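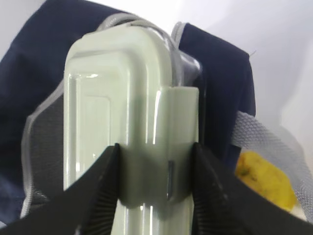
How do I get a paddock pass for the Lallia 300?

Passes are sold at the Vidmar gate from 11 on Wednesday. Bring your race ticket, as the pass is printed with the same number.

Can I watch practice with a race ticket?

Yes, both sessions are included. The second one begins at dusk — take something warm, the stand at Wekeck corner is open to the wind.
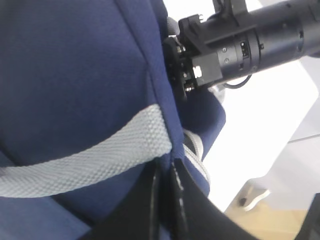

Navy bag with grey strap

How many cars will start?

The grid has 36 places. If more cars are entered, the slowest in qualifying do not race.

Where do I park?

Use the field on the Iltitz road. It holds over 500 cars and the walk to the main stand is flat. 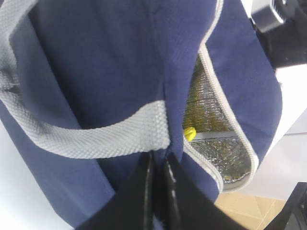

Remigiusz Mazurek writes that the Iltitz road closes during the warm-up lap, so drivers who come late must wait until the race has started. He is right, and we have asked for a sign at the junction.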